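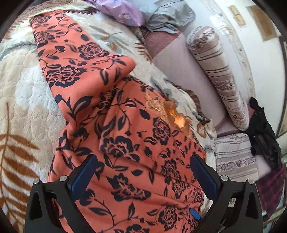
Navy roses on coral, on the cream blanket, long strip folded over at the top.

8/25/23
by Kokorora

So I've been folding cloth with a gripper for most of the month and I have opinions now. Strong ones! If you'd told me when I signed up for robotics club that my big contribution would be laundry-adjacent I would have gone and joined the choir, but this is the most fun I've had on a group project since I started the diploma.

Quick catch-up for anyone who only reads this blog for the sourdough posts (they're coming back, I promise, the starter is alive). Our club has entered Platodent, the student comp that runs in October, and this year we picked the soft goods category. You get a cloth your robot has never met, and it has to be folded into a neat square. Our entry is called Carré, which is French for square, and yes, that is as clever as we got. Half the club pronounces it like the steak place.

The arm lives on campus and gets booked out by the hour, so the rest of us do demonstrations at home with the hand-held gripper. You squeeze, the fingers close, you do the fold yourself, and the recording goes in the pile for the model to learn from. My share is 80 folds. I thought I'd knock that over in a weekend. Ha!

The coral one with the navy roses is my favourite and also my nemesis. I love the print, it's all big roses and curly vines and it photographs like a dream. But it's so busy that when you're partway through a fold you lose track of where the top layer stops and the bottom layer starts. I do it by looking for the ridge along the folded edge. Whether the model will learn to look for the ridge or will just get confused by petals is the big question, and there's been a fairly heated thread in the group chat. One camp says plain tea towels only until the basics work. I'm in the other camp - people own patterned stuff! The judges own patterned stuff! If we train on plain grey squares and then somebody's floral tablecloth lands on the table in October we are cooked.

There's also the golden-brown patch on the cloth, which I reckon is brilliant for us. It gives your eye a spot that isn't another rose, so you can tell whether the cloth has swung round on you. The tea towel camp says that's cheating. I say it's a cloth, it's allowed to have things on it.

A few things I've picked up about folding with two fingers instead of ten.

Go slow at the start. All my worst folds went wrong in the grab. If you pinch too deep you get both layers, and then you lift and the whole thing comes up like a tent. Too shallow and the edge slides away on you halfway across. I line up the fingers so there's a bit of cloth sitting between the blue pads, stop for a breath, then close. The stop feels silly but my grabs got so much better once I started doing it.

Wrinkles are sneaky. When the lower layer bunches up towards you, it's very tempting to reach in with your spare hand and smooth it. You can't! Well, you can, but then the recording has a fold in it that no gripper could do, and it has to be binned. I've binned more than I'd like to admit. You have to use the fingers for everything, even the boring little tugs, so now I do a sort of patting drag with one side of the gripper closed. It looks ridiculous. It does sort of work.

Soft surfaces are hard. The comp table is going to be flat and firm, and my bed is a plush blanket with puffy embossed bits, so the cloth sinks in and grips where you don't want it to. I was told to move to the kitchen bench, and I did for some of them, and the folds came out a lot tidier. But I've kept doing a good number on the bed too. Nobody folds their washing on a lab table at home, and if Carré is ever going to be any use past the competition it needs to cope with a fluffy blanket that has ferns on it.

Long strips before squares. I used to try for a half fold straight off and it came out crooked every single time. Now I take the far edge over in a long narrow strip first, then work back from there. It takes an extra step, and the comp has a time limit, so we may have to drop it for the real thing. I haven't made peace with that yet.

We had our check-in at the club room and somebody put the total up on the whiteboard, 1,756 recordings between all of us, which got a proper cheer. Then we found out how many of those had the lights changing halfway through or a sleeve in the way, and the cheer wore off a bit. We're re-sorting them now. I've been given the floral folder (my own fault for arguing so loudly) and I'm going through it in the evenings with a cup of tea, saying yes or no to other people's folding. It's weirdly intimate? You get to know who's a tugger and who's a patter.

The software side is not my department, but from what I gather the sorting script is called Stastetti, a name that started as a typo and stuck. It's meant to flag the bad grabs for us. At the moment it flags anything with a pattern, so my folder came back almost completely red, and I got a very smug message from the tea towel people. It's being fixed. I've offered to label a batch by hand so it has some decent florals to compare against, and that'll eat next week.

The arm has had two turns at the coral cloth so far. First go, it picked up a corner, carried it beautifully across and then let go of it in mid-air. Second go, it folded the near edge over nothing at all, very confidently, right beside the cloth. We laughed so hard the people next door came in to check on us. The grab on that first one was lovely, though - it stopped and lined up just the way I do it, with the little pause and everything. I may have squealed.

If anyone local has old patterned cloths they don't want, tablecloths, curtains, scarves, whatever, please drop me a comment. Stripes would be handy. We've got nowhere near enough stripes, and I've still got a fair few folds to go before I can call my 80 done.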